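Prakeo Help > School and Student Projects > Robotics

Team wants 200 demos for our handheld gripper project and we keep throwing half of them out. What are we doing wrong?

Posted by wiltamero_parent

I'm the adult who signed the room form for a student robotics club, which apparently makes me the mentor. The kids' project for the September showcase is teaching an arm to sort parts. They don't drive the arm. They carry a handheld gripper around, do the job by hand with it, record the whole thing, and train on the recordings later. The camera rides on the gripper and has a very wide lens.

The plan on the whiteboard says 200 good demonstrations. After 3 meetings we have a folder full of recordings, and when the students review them they reject half. The reasons they write down are "lost tracking," "fingers didn't close all the way" and, my favorite, "bad vibes."

They've started arguing over whether the gripper is broken or the people are. I have opinions but I teach history. We meet in a big shared room with other groups coming and going, if that matters. The gripper is named Wilo. The arm is named Chu. I was not consulted.

What should we check first, and is there a way to reject fewer of these without just lowering our standards? Lowering our standards has been proposed and it was a popular motion.

3 replies

solder_and_regret
Accepted reply

I helped run a student team through this same kind of project, and we also blamed the hardware for a good while before we looked at our own habits. Some of it was hardware. Most of it was us.

Start with "lost tracking," as that's likely the bulk of your pile. If your software works out where the gripper is from the camera view, it needs things in the view that hold still. Blank walls are bad. Glass is worse. People walking through are fine if they're small and far off, and a pain if they fill half the picture. So pick the workbench with the busiest, most boring background you can find, and stay there. Tape some printed patterns around it if the place looks too clean. We used old comics.

Then speed. Students who've watched one robot video will swing the gripper like they're swatting a wasp. Fast motion smears the picture and the software gives up. Have them do the job at the speed of somebody carrying soup. Our reject pile shrank a lot after we started saying "soup" out loud, and it annoyed everybody, which I count as a bonus.

Also, when does your recording start? Ours started whenever someone found the button. That meant the first stretch of every file was the gripper being picked up, waved at a friend, put down, picked up again, and pointed at the lights. 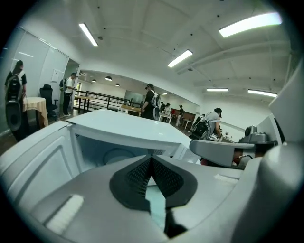
Trim that off or, better, don't record it. We made a little ritual out of it: gripper parked on a tape mark, pointed at the work, hold still, press record, do the task, park it again, stop. Anything outside the two parks gets cut. The ritual takes longer to explain than to do, and the newer kids took it more seriously than the older ones did.

For the fingers, do this before every session:

Open and close it all the way 8 times with nothing in it.
Watch whether both fingers meet in the same spot each time.
Wiggle any cable near the fingers and see if the recorded finger width jumps.
Check that tape and foam haven't crept into the path.
Wipe the lens. With a shirt if you must, but a clean shirt, and I've met students.

If the width reading jumps when you move a cable, there's your broken gripper and you can stop accusing people.

Last thing: get rid of "bad vibes" as a reason. Make a short list of allowed reasons and let them pick from it. We found that 2 of our students were rejecting perfectly usable runs because the motion wasn't pretty. It doesn't have to be pretty. It has to be a person doing the task the way you'd want the arm to do it, including the small corrections. Those corrections are worth keeping. If every demo is flawless, the arm never learns what to do when it's a little off, and Chu will be a little off.

chargeyourbatteries

Is the battery charged

third_place_twice

Agree with most of the accepted reply, less so with keeping to one bench. If every demo comes from the same bench with the same background, you may end up with an arm that sorts parts beautifully at that bench and gets stage fright anywhere else. Ask me how our showcase went. They put us next to a window.

What I'd do is get the reject rate down at one bench first, then move. Try another table, other lights, a different time of day, parts dumped out in a different mess. Let different students hold the gripper too. One of ours did nearly all the demos because he was "the best at it," and the arm picked up his habit of sneaking up on every part from the left.

And is 200 a number you got from somewhere, or a number someone liked the look of? Train on what you've kept so far and see what the arm does. It'll be bad, but bad in some particular way, and you can collect for that. Much more fun for the kids than filling up a folder, and they might stop voting on the standards.

wiltamero_parent (original poster)

Thank you all. We taped a parking spot on the bench this afternoon and banned "bad vibes," over strong objections. It has already come back as "poor atmosphere." The cable wiggle did make the number jump, so the people who said Wilo was broken are now unbearable. Swapping the cable next meeting.

The battery was also not charged.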